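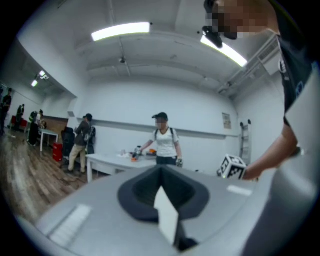

Talavera, February 2026

Blog > Racing > Club and regional

Search this blog Go

The entry list for the Pusta round came out last night and Austra Rozīte is on it, in the second Ollico car. I had heard in January that she was talking to Ullari again, so I was surprised. She drove for them for three seasons and never had a car that could finish in the top five.

Ollico is a bigger team with a better engine. It also has a lead driver who is used to getting the new parts first. I expect she will spend the first half of the year on last season's front wing, and people will compare her times to his anyway.

What she does well is look after tires. At Pusta last year she did 60 laps on one stop and passed two cars near the end that had stopped twice. The track is 2,103 meters long and rough on the left rear, so that was a good drive even if it only got her eighth.

Ullari has not named anyone for her old seat. They need a driver who brings money, and there aren't many of those left this late in the winter.

I'm going to the race. Tickets are on sale now and the grandstand holds about 2,000, so I bought mine this morning. Last time I sat by the hairpin and the view was fine, but the wind was bad. I'm bringing a heavier coat.

Print this post
E-mail this post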